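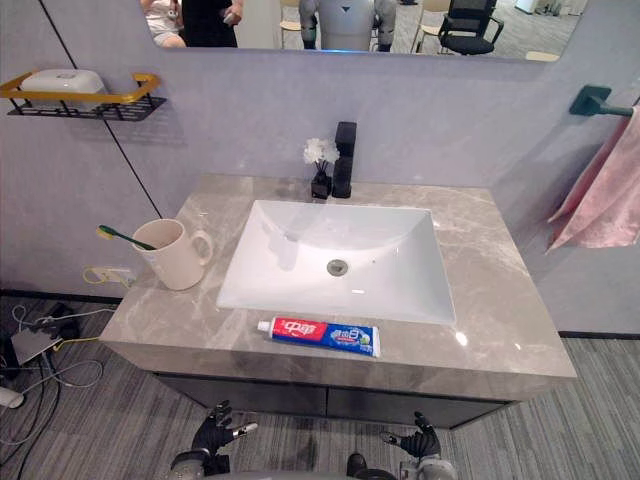

Hard water spots on a dark faucet, what works?

Posted by Trukero, 13th December

We moved to Fovdale in July and I love everything about the place except the water! Every morning there are chalky white dots all over my black bathroom faucet. I wipe it, it looks great, and by dinner they're back. The last owner left a spray cleaner under the sink but the label has worn off and I'm scared of wrecking the finish. Any ideas?

Frøydis Björklund

Oh, I have been there, and you can win this one! Mix equal parts white vinegar and warm water, dampen a soft cloth and lay it over the spots for a minute or two (no longer on a black finish), then rinse well and dry with a microfiber. Test it at the back first. Keep the vinegar off any marble, real marble etches fast and it won't buff out. I did exactly that to a shelf in our old house in Turncombe and it cost me 400 dollars. The drying matters most, so I hang a little cloth by the sink and everybody gets nagged until they use it.

And please throw out the mystery spray!

Karagiannis

Get a softener. Ours was 3,000 installed and worth every cent, the shower glass looks brand new and my hair is so much better

Trukero

Tried the vinegar tonight and the spots came right off, thank you!! Softener will have to wait for the tax refund.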